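Field notes > Robotics > Visits

An afternoon at the Ermont open day

5 min read

I spent an October afternoon at the Evix lab in Ermont, where the manipulation group was running its simulated pick-and-place work on a wall monitor. 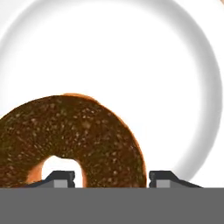
Why train a gripper policy in simulation before it touches hardware? Cost per failed grasp. A failure on the bench takes a reset by hand and sometimes a new fingertip, while a failure in the simulator takes a line in a log file.

The bagel-on-plate task was the one I stayed with longest. The wrist view shows both fingers and the ring between and beside them, and one finger comes up into the hole. Tumaini Shirima, who ran the afternoon session, calls this a wall grasp: one finger inside the ring, one outside, close on the bread. The alternative is to span the full diameter, and their gripper does not open wide enough for the larger models.

The wall grasp has its own problems. The inner finger needs clearance on both sides of the hole, and it has to stop short of the plate. The contact model dislikes a fingertip pressed into a rigid dish. Shirima said early versions of the controller would drive down until the solver produced a force spike and the plate left the table at speed. They now cap the downward force and end the episode when the cap is hit.

The current policy was trained on 2,314 demonstrations, all teleoperated in the simulator by Jeptoo Rashidi and Kimutai Massawe. Each episode is limited to 550 control steps. Textures, lighting and plate position are randomized. Friction is randomized too, over a narrower range than I expected. I asked why, and Massawe said that a wide range taught the policy to squeeze hard at all times, which is fine for rigid meshes and bad for bread.

The software layer is called Votildale. It handles scene setup, logging and replay. Replay was the most useful thing I saw all day: you can stop at any step, move the object by hand and let the policy continue from there. Rashidi shifted the target sideways with the gripper already low, and the arm backed up before trying again. She repeated this at my request with 4 different offsets. It recovered from three and stalled on the last, hovering over the rim until the step limit ran out.

Questions I wrote down and did not get fully answered:

How much does the wrist camera contribute compared with the fixed one? They have not run the ablation.

Does the force cap transfer to the real arm? Testing starts next month at the Mwakalinga building, where the hardware is.

Slides are supposed to go up on the lab page. I will add the link when they do.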